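Waking a Classic Roadster After Winter Storage

Vija Ozoliņš
Friday, June 18, 2021

If the car has been parked since December, check the tires first. Mine go to 30 psi cold.
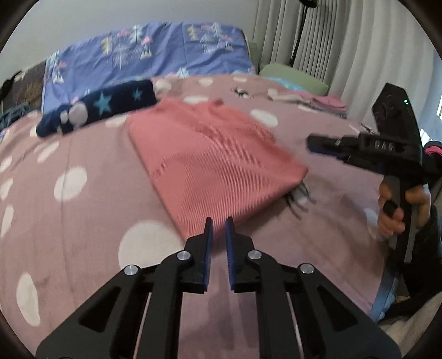
Next, pull the plugs and put a little oil in each cylinder. Turn the engine by hand — two full turns is plenty.

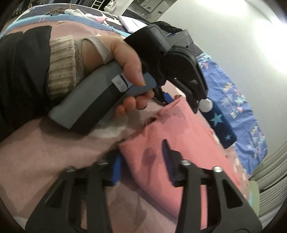

Refit the plugs, connect the battery and let it idle below 2,000 rpm until warm. Test the brakes in the driveway.

Comments

Agarwal: Do you drain the old gas?

Vija: Yes, every spring.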